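The tool board, finally

I moved into the unit at Gorkcombe in August and for the first weeks all my small tools lived in a shoebox. Every job started with tipping the box out on the bench and ended with sweeping everything back in. I lost a good scriber that way and found it later inside a roll of tape.

The old shop at Drummond had pegboard, which I never liked much. The hooks came out with the tool, and thin things slid through or hung crooked. What I wanted this time was a place where each tool stands upright and can be put back with one hand while the other hand is busy.

Pichit Kamolrat, who had the bench across from mine at Studholm, used to keep his in blocks with slots cut in them. I asked him how he settled on the slot width and he told me to measure the tool and add a bit, then cut two and throw away the worse one. That is more or less what I did. My first slots were too tight and I had to pull the tool out with pliers. The second try was better.

Some notes, mostly for when I do the next one:

Put the board at a height where the tops of the tools are below your eyes. I held it up in three places before drilling anything.

Leave more space between holders than you think you need. Mine are 40 mm apart and I would go wider for anything with a fat handle.

Round the top corners. I catch my sleeve on everything.

Mark the position of the holders with the tools in them. An empty slot takes up much less room than a slot with something in it.

The whole thing took 2 evenings and cost me 18 dollars, mostly in screws, as the plastic was left over from the Warnard job.

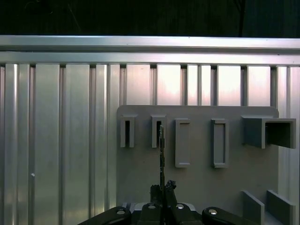 The gray board on the aluminum wall, with the holders in a row near the top.

The narrow slots are on the left and are meant for flat, thin pieces. I may still change the order. The shoebox is under the bench for now, with the drill bits in it, and those will need a board of their own. I have enough plastic for one more if I keep it small.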